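Re: [sim-lab] what are we asking for in August?

Rosalinda Lumanlan wrote:
> Can someone tell me what the 3,000 is meant to cover? Mark Anthony
> has an arm on his list and Imelda has a workstation. We can't do both.

Hi Rosalinda, hi all,

My vote is the workstation, and leave the arm for next year. We're still getting plenty out of the simulated one — see the dining table set-up I've been using for the pick-and-place tasks.
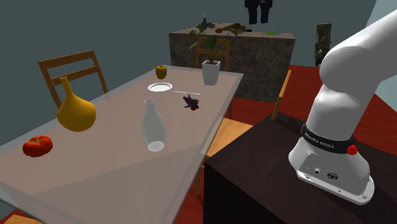

Dining table layout, Franka arm on its pedestal.

Vevgate quoted me 2,705 for the workstation, plus 100 for delivery to Wetedcombe. That's 2,805 and leaves us a bit of breathing room. I've asked Carka for a price too but haven't heard back. Rogelio reckons they're slow but cheaper, so I'd give them until the end of the month.
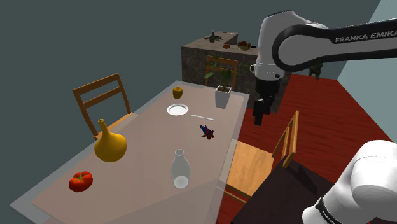
The other thing is storage. Imelda wants a second drive, which Vevgate lists at 235, and that would take us to 3,040. So we're 40 over, and I'd sooner haggle over the delivery than drop the drive. Could you ask Bermúdez if they'd pick it up for us on their next run?

Mark Anthony, I haven't forgotten your arm! Send me whatever quotes you've got and I'll start a sheet for next year's budget.

Cheers,
Consolacion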